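Sowerby Microwave Plate Cover, 21 cm
Sold by Kinby Kitchen Bits

Home > Kitchen > Reheating > Covers and lids

I was cleaning baked-on bolognese off my own kitchen ceiling (well, the ceiling of the microwave, but it felt that big!) when I decided we had to start stocking these. The Sowerby is a plain dome with a steam vent on top and a finger grip you can grab with a tea towel. I've had mine going since October and I'm a bit in love with it.
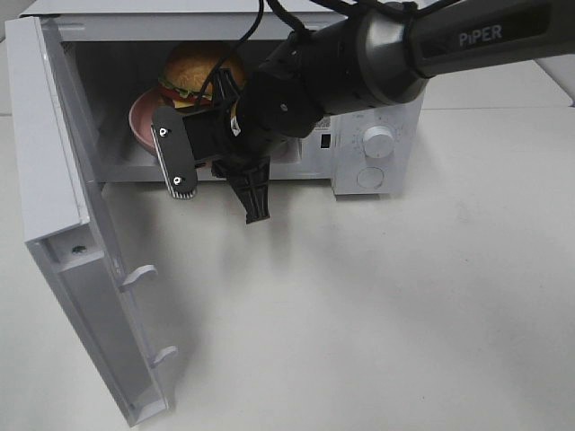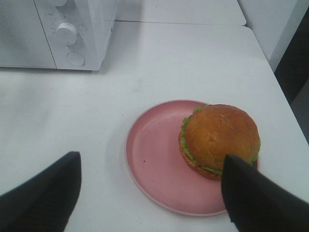 Phyllis Ashworth wrote to ask whether it would fit over a proper dinner plate, as her old Gasow one only ever covered the middle and the peas went everywhere. Fair question, Phyllis! It's 21 cm across at the rim, so it sits inside the edge of most dinner plates and right over a side plate or cereal bowl. If your plates are very flat and you pile them high, go for the Trelter instead — it's the same width but a good deal taller.

A few things I've learned from using it every day. Leave the vent open, always. Soup still needs a stir halfway through, cover or no cover. Porridge will climb out of anything if you walk away from it, and I've stopped blaming the lid. And give it a rinse straight after anything with turmeric, or you'll have a yellow dome for life (mine has a sort of sunset colour now and I've made my peace with it).

Before you order, measure your turntable and check there's room for the dome to go round without catching the walls. The smaller ovens can be tight.

What you get: 2 covers, nested, in a cardboard sleeve
Colour: clear
Width: 21 cm
Dishwasher: top rack only
Not for: ovens, grills, air fryers or the stovetop

Orders in by noon Thursday go out that afternoon. If yours turns up cracked, send me a quick note with your order number and I'll pop another in the post — no need to send the broken one back.

Add to basket
Add to wish list
See also: Trelter Tall Cover, Gasow Splatter Mat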